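Cell 2: fingertips, cables and a long July

Gallery page, last touched on a Monday before lunch

Hi all! A few of you asked how I look after the folding cell, the one with the yellow fingers, so I finally sat down and wrote up what I do with it. I'm the one who gets called when it drops a towel, which means I've picked up plenty of habits, some good and some just mine. Lionel Haworth set the cell up in the first place and his notes are still taped inside the cabinet door (his handwriting is terrible, bring a flashlight).

Quick background for folks from the Curkstead site. The cell picks cloth up off a flat surface, one piece at a time, and passes it on to the folding side. There's a two-finger gripper on the end of the arm and a little camera at the wrist looking out past the fingertips. Almost everything that goes wrong goes wrong in the last bit of the reach, right where the fingers meet the fabric, so that's where most of my time goes.

Fingertips first. They're soft yellow pads that we order from Huerta, and I love them, but they do pick up lint like crazy. I wipe them down at the start of the shift with a damp lint-free cloth, let them air dry, and then run my thumb across the gripping face. If it feels slick I wipe again. If it feels slick after that, I swap the pad. Little scuffs don't bother me at all. A torn edge does, and so does a pad that rocks on its mount when you push it sideways.

Swapping is easy once you've done it a couple of times. Stop the cell, lock it out, open the gripper all the way, and back out the 2 screws on the finger you're working on. Do one finger and then the other, please! I once took both off together, mixed up left and right, and spent a very silly hour wondering why the grip was crooked. The new pad should sit flat against the carrier with no daylight behind it.
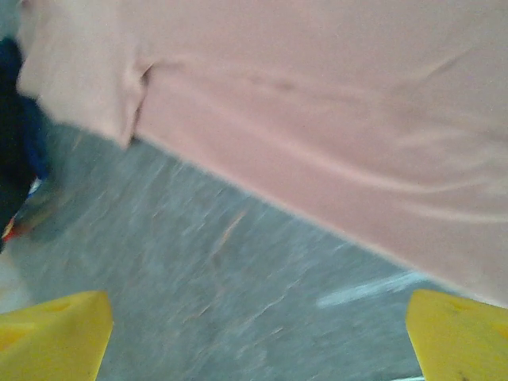 After the pads I always check the opening width. Thin stuff like pillowcases will forgive a lot, but anything with some body to it wants the fingers well apart on the way in, or they nudge the cloth along and you end up chasing it. I jog the arm over by hand at slow speed, open up, and look at how the tips come down on either side of the edge. Then I close on a scrap of old toweling and give it a tug. You want it to hold against a firm pull and let go without dragging a thread.

Camera next. The lens is tiny and it lives in a cloud of fuzz, poor thing. A puff from the rubber bulb usually does it, and I only go in with a wipe if there's a smudge. Please don't use the shop air line, it'll drive the dust in behind the cover. I also snug up the bracket while I'm there. It loosened on us in the spring and the picks drifted further and further to one side all week before I thought to put a wrench on it.

If you do move the camera, even by a hair, redo the calibration. The routine is number 507 on the pendant and it takes 16 poses with the checkered card. Tape the card down at the corners. I mean really tape it, the fan on the folding side will lift it and you'll have to start over (ask me how I know). Save under a new name so we can go back if the numbers look strange.

One more thing about pictures from the wrist: they get blurry when the arm is moving, and the faster you run it the worse it is. Lionel had the approach slow right down and pause before each pick, and somebody at Punstead took the pause out to save time. I put it back. If you're setting up a cell of your own, leave the pause in to begin with, get your picks reliable, and trim it afterwards a little at a time.

Cables! The harness from the Voletti controller runs along the forearm and makes a loop at the wrist. The loop needs enough slack to let the last joint turn all the way in both directions, and not so much that it can catch the cloth. I swing the joint through its full travel by hand and watch the loop the whole time. Any shiny spot on the jacket means it's rubbing, so I move the tie a bit and check again the next day.

Last job is the boring one, wiping down the pick surface and clearing any scraps of thread or tape. Loose bits can fool the camera into thinking there's an edge where there isn't one. I do this at break and again at close.

Spare pads are in the second drawer under the bench, left fingers in the front tray and right fingers in the back. If you take the last pair, write it on the sheet and I'll put in an order. Curkstead people, I owe you the list of wrench sizes and I'll post it on this page as soon as I've checked it against the gripper.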